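Workshop tips: working inside an old desktop computer
Posted 28 October 2023

Many people throw away a desktop computer when it becomes slow. In my home it goes to the workbench first. A little more memory and a good cleaning can give it a few more years for letters, recipes and homework. These are the habits I have learned, some of them after mistakes.

Before you open the case

Shut the computer down, pull out the power cord and press the power button one more time. Take off your sweater if it is wool. I touch a bare metal part of the case before I touch any board, and I do it again each time I come back from another room.

Find out which type of memory your board takes. The types look very similar but the notch is in a different place, and the wrong one will never go in. I keep a paper for each computer in the house, with the type and the size written on it. The label on the old module usually tells you what you need.

Lay the tower down

Do not try to work in a standing tower. Put it on its side, with the open side up, so the motherboard is flat under your hands and you press down and not sideways. If a screw falls, it stays where you can find it.

Move the cables away from the memory slots before you begin. In old cases they like to hang exactly there. A soft strap or a piece of string is enough to hold them, and you should not pull on the plugs.

Hold the new module by its edges and keep your fingers away from the gold contacts. Bring it over the slot first and look where the notch is. Only then go down with it.
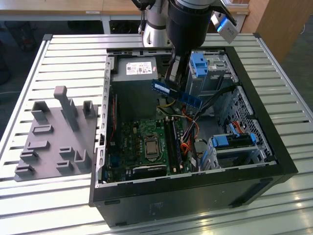
Pressing it in

Open the clips at the ends of the slot. Put the module in straight and press on both ends with your thumbs until the clips close. It needs more force than you expect, but if it does not move at all, take it out and turn it around. I did this wrong with my first computer and I bent a clip.

If the cooler is off

When the processor is open, do not touch its metal top, and do not connect the power until the cooler is back. Clean away the old paste with a lint-free cloth and a little alcohol. For the new paste, a drop like a small pea is enough.

Small things that help

An egg carton is very good for screws. I write on each cup where they come from.

Blow the dust out before you put in new parts, and do it outside if the weather is dry.

If the computer beeps and shows no picture afterwards, turn it off, unplug it and press the memory in again. Leave the side panel for last, when everything has started well.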